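Mumwood Perforated Storage Basket, Light Blue-Gray

Home > Storage > Baskets and Bins > Tabletop
Item group: Mumwood Open Baskets
Supplied by Clelport
Page revised 24 November 2020

Overview

The Mumwood perforated basket is an open-top rectangular container for sorting and holding small household items on a table, shelf or counter. It is molded in one piece from light blue-gray plastic. The walls are perforated with rows of round holes, and a slot-shaped handle is cut into the rim. It has no lid, no hinges and no loose hardware.

The basket is intended for dry goods of mixed size: folded cloths, chargers, remotes, stationery, boxed jewelry, sewing supplies. It is not rated for food contact and should not be used to store unwrapped food.

Construction

Walls: perforated, round holes in straight rows. Wall thickness is constant from rim to base.
Rim: rolled outward, smooth on both faces. The handle slot is formed in the mold, and the edge of the slot is rounded over.
Base: closed, with 4 molded feet. The feet lift the base 2 mm off the surface so that the basket does not drag on stone or lacquer.
Color: light blue-gray throughout. The pigment is in the plastic, so scratches do not show a second color.

Placement

On a shelf, set the basket with the handle slot facing out. On a table it can stand at any angle; the feet are non-marking on sealed wood, glass, laminate and polished stone. On unsealed surfaces, use a mat. The color reads slightly grayer against beige or cream tops than it does against white.

Leave clearance above the rim equal to the tallest item you plan to store. Items that stand above the rim shift the balance point and should be placed against a long wall.
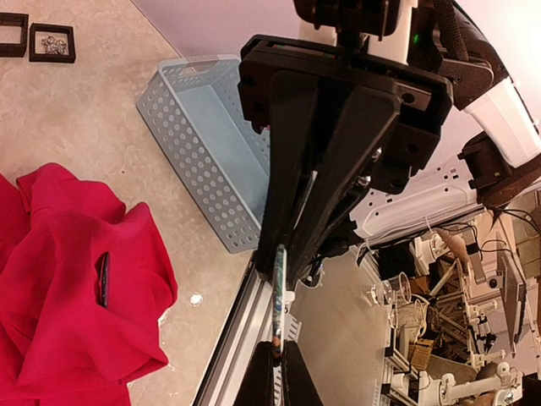

Loading

Put flat and heavy items in first. Cloths can be folded or rolled; a bulky cloth left unfolded uses most of the volume and hides small items placed after it. Check fabric for phones and remotes before it goes in.

Small square display frames of the type used for silver jewelry or crystals should stand on edge along one wall, face inward. Wrap any frame with a glass front. Do not stack frames flat under other items.

Pens, narrow tubes and other thin cylindrical objects can pass through some hole patterns. In this basket a standard pencil will enter a hole at the point and stop at the barrel. For anything thinner, use the Carroll insert tray listed under Accessories. The tray also holds clips, discs, buttons and similar loose parts.

Maximum load is 4 kg, evenly distributed. When the basket is carried by the handle slot alone, the limit is 2 kg. Above that, support the base with the other hand.

Care

Wash by hand in warm water with dish soap, up to 60 °C. Dust collects on the inside edge of the holes and comes out with a soft bottle brush. Rinse and drain upside down. Abrasive pads will dull the finish. Do not use solvents or acetone.

Keep away from radiators and out of closed vehicles in summer. The walls may bow under sustained heat and will not return to shape.

Accessories

Carroll insert tray, solid base, two compartments. Sits on the basket floor.
Arkeck label clip, white. Fits over the rim at any point except the handle slot.
Arkeck felt pad, self-adhesive, sold in sheets of 22. Two layers are needed on floors that are not level.

The Mumwood lid sold before April fits the earlier deep basket only. It does not close on this model.

Packing and delivery

Baskets ship nested, with a paper sheet between each. Single units ship in a carton. Trade orders are packed 22 to a case and cases cannot be split. Nested baskets sometimes hold tight in cold weather; bring them to room temperature and twist gently at the corners to separate. Do not pull on the handle slot.

Returns

Unused baskets can be returned within 60 days. Inserts and clips are returnable in unopened packaging. Adhesive pads are not returnable.

Contacts

Trade accounts and case orders: Brendan Rafferty, Clelport
Replacement parts and product questions: Pádraig Duggan, Clelport

Related items
Mumwood Open Basket, solid wall
Mumwood Deep Basket
Carroll Drawer Divider
Arkeck Shelf Liner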